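From: Henrike Buschmann
To: beads-and-buttons list
Date: 2023-08-22
Subject: Re: Glass beads with the wrong size holes

On the list, Eze wrote:

> I bought a mixed bag of old pressed glass beads, 704 of them
> according to the label, and the holes are all over the place.
> Some won't take a needle at all. Is it worth opening them up,
> or should I just sort out the good ones and forget the rest?

Oh, do open them up! I had just the same trouble with a bag from the Peltberg market last October and I ended up loving the awkward ones best. Most of the time the hole isn't too small, it's blocked with old powdery stuff from the mould, and a soak overnight in warm water with a drop of washing-up liquid shifts it. After that I use a hand reamer, always with the bead under water, and turn it slowly from both ends. Out of my 84 blocked beads I cracked five, and three of those were my own impatience.

For the ones that end up with a nice wide hole, try elastic! Doubled cord goes through more easily if you pull it with a loop of fine beading wire, and a knot with a dab of glue on it has held for me since spring. A few hair things, bought and otherwise:

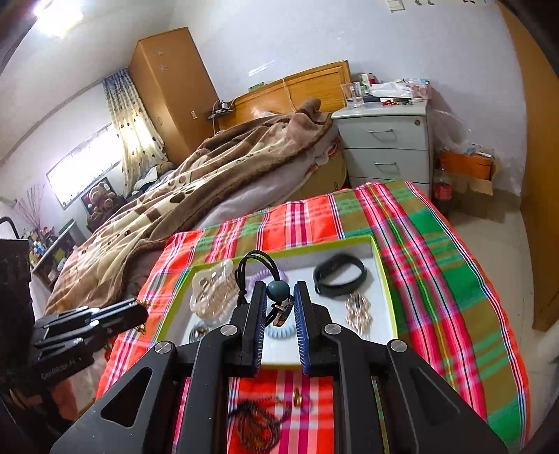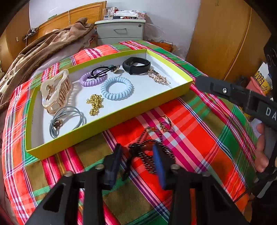 Hair ties and other bits in the green-edged tray

Teal goes so well against black, I could do that colour all year.

One warning about the painted sort. If the colour sits on top of the glass, test one before you soak the whole lot. I lost the gilding off a dozen lovely little Flarkow flowers that way and I still think about them.

Does anyone know if Zaveck still sell the long reamer tips? Mine is nearly smooth and the shorter ones don't reach through an oval bead. I'd happily share a packet with someone.

And Eze, please tell us what else is in the bag! Any with stripes?

Henrike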